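# The hand-held gripper, eight weeks of upkeep

I said in the spring that I would write up the maintenance side of the hand grippers once I had enough to complain about. I do now.

For anyone who missed the earlier posts: we use a two-finger gripper you carry in your hand, with a wide-angle camera looking down past the fingers. A person does the task, the rig records it, and the arm is supposed to learn from the recordings. Wallport sold us on the idea that the hand units need "virtually no upkeep." I have been fixing machines long enough to know what "virtually" is doing in that sentence.

What wears first is the fingers. The black pads have to meet along one straight seam, all the way up to the yellow tips. When they don't, thin packaging slides out the side, and you get an afternoon of recordings where the person is plainly compensating with their wrist. The arm has no wrist opinion. It copies the slide.

Kibet Muli thinks pads should be changed on a schedule, every 900 closings. I think that number came off a slide deck. We had one pair go bad at 562 and another pair still fine at 1169, and the difference between them was who had been cleaning them and with what. Delia wipes hers with a damp cloth. The bad pair had been getting glass cleaner, which the manual doesn't mention either way, and which left the rubber shiny and useless. I can't prove that from two pairs. I changed the cleaner anyway.

So the routine I trust is a dumb one. Close the fingers slowly over the bench, look straight down, and see whether the tips arrive together. Then put some flimsy packaging in reach, because a wooden test block will forgive almost any misalignment and a crinkly wrapper forgives nothing. We keep a few wrapped things on the white table for exactly this.
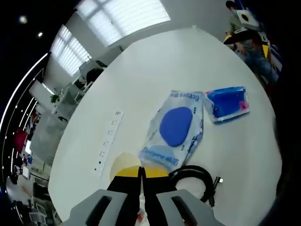

*Page last changed: Friday, August 23, 2024*

The pads nearly touch along the middle there, and the package with the blue oval lies just past the tips. That's about as far as I'd go from looking. Whether the pads grip evenly is something you find out by pinching, and I have had arguments with people who wanted to sign off a unit from the camera view alone.

The camera view has its own problem, and it's the part of the sales talk I believe least. The lens bends everything. The edge of our table is perfectly ordinary and comes out as a big curve. Wallport's setup guide says the correction is "handled at the factory." Fine, but the lens mount is held by two small screws, and every unit that has been bumped into a door frame has a slightly different idea of where its own fingers are. Waraporn Khamphan and I went through ours one by one and compared the tip positions on screen. Three out of five had moved. The guide has no procedure for this, so we wrote one:

1. Clamp the handle so the tips hang over a mark on the table.
2. Close the fingers fully.
3. Compare the seam on screen with the saved reference for that unit.
4. If it's off to one side, loosen both mount screws a quarter turn, nudge, tighten, look again.
5. Save a new reference and write the unit number on it. (Please. I spent a morning on unlabeled ones.)

Step 4 takes longer than it sounds. The mount creeps as you tighten the second screw, so you learn to aim a hair past where you want it. Allow 20 minutes per unit, and more if somebody is talking to you.

Cables are the other boring subject. I've had two failures that were reported as "software" and turned out to be a connector that had been yanked sideways. Coil them loosely. If you wrap one tight around the handle it will work for a few weeks and then drop the recording at random, and you'll blame the update. I blamed the update.

Sointu Heiskanen asked in the comments last time whether the replacement fingers from Dastico are any good. They fit. The slot in the housing is a little tighter, so the pad needs to be pushed in from the tip end or it bunches up. They're cheaper, and I haven't had them long enough to say more than that. Ask me in December.

She also asked whether all this is worth it compared with just programming the arm the old way. I don't know yet. For putting a stiff box in a tray, no, I'd have had the old way running in a day and gone home. For soft bags that land differently every time, maybe. The arm's success on those went up after we redid the lens mounts, but we also swapped the pads the same week, so I can't tell you which one did it. I should have done them separately and I was in a hurry.

Next job is the trigger spring on unit four, which has started to stick when it's half closed. If anyone has had one of those apart, tell me whether the little pin comes out from the left or the right before I find out with a hammer.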